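Home | Kit Care | Laundry | Boots | Repairs | Contact

Washing and Storing Soccer Kit at Home

Updated 2018-12-07

Most match kit wears out in the wash before it wears out on the field. Polyester jerseys tolerate mud, sweat and being pulled. They do not tolerate fabric softener, high heat or a night rolled up inside a wet bag. The notes below cover a normal household washer and one or two players.

Empty the bag as soon as it comes into the house. Turn shirts and shorts inside out, unroll the socks, and separate anything with hook-and-loop straps. Hooks pull threads out of knit fabric and the damage does not reverse. Dry mud should be brushed off over a sheet of newspaper. Wet mud should be left to dry first.

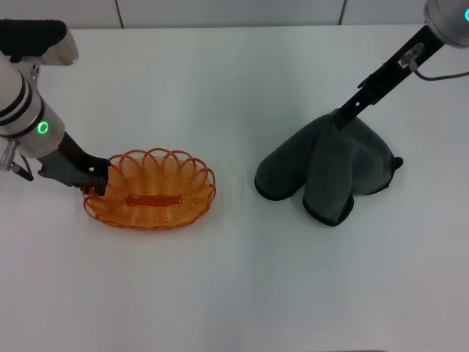 LAUNDRY

Rinse grass stains from the back of the fabric with cold water. Work in a small amount of liquid detergent with a fingertip and leave it for 14 minutes. A soft toothbrush can be used on socks but will raise the surface of a jersey. Do not use chlorine bleach on colored polyester or on anything containing elastane.

Wash at 86°F on a gentle cycle with a medium spin. Fill the drum two-thirds full at most. Use slightly less detergent than the cap suggests, as residue holds odor in synthetic fabric. If a shirt still smells when dry, soak it for an hour in one part white vinegar to four parts cold water, rinse, and wash again. The Ostelus sports wash we keep in the laundry room does the same job as a plain unscented liquid and costs more.

Printed numbers are the weak point. Keep them inside out in the washer, never iron over them directly, and dry the shirt flat or on a wide hanger. A tumble dryer will lift the corners of a heat-applied number within a season.
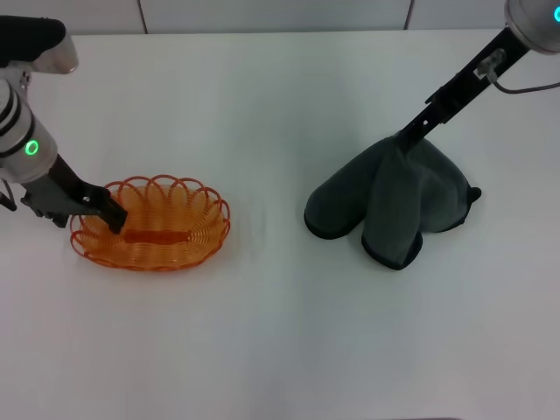
GOALKEEPER GLOVES

Latex palms should be washed by hand in lukewarm water. Wet the gloves fully, add a few drops of glove wash or mild baby shampoo, and press the palms together gently. Wringing tears the latex from its backing. Rinse until the water runs clear, press out the excess in a towel, and hang by the wrist strap out of direct sun. Drying takes one to two days.

Store the gloves slightly damp, palms not touching. Latex that sticks to itself peels when separated. A sheet of baking paper between the palms prevents this. We used a ventilated Fistico pouch through last January and the palms stayed soft, though an open shelf worked equally well in a room that was not heated.
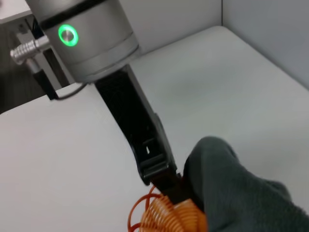

Hendriks wrote in to disagree on the temperature of the rinse, saying that cold water left soap in the palms of two pairs and that grip returned only after a warmer second rinse. Lukewarm is still our recommendation. Hot water is not, as it dries out the latex.

Shin guards can be washed at the same time. Remove the sleeve and machine wash it with the socks. Wipe the shell with dish soap and water, including the foam backing, and stand it on edge to dry.

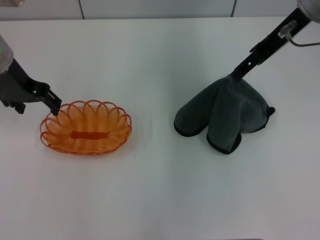
BOOTS

1. Knock the soles together outdoors and clear the studs with an old butter knife or a wooden skewer.
2. Remove the insoles and laces. Laces can go in the washer in a mesh bag.
3. Wipe the uppers with a damp cloth. Do not submerge them.
4. Stuff with newspaper and change it after two hours.
5. Dry at room temperature. Radiators soften the glue at the toe.
6. Check screw-in studs for tightness and put a trace of petroleum jelly on the threads.

Leather uppers need conditioner about once a month in the season. Apply it thinly and buff after ten minutes.

Related
Replacing the Elastic in Training Shorts
Patching a Ball Net
Removing Old Shirt Numbers
Pump Needles: Sizes and Storage
Nirnavham Boot Bag: Resewing the Zipper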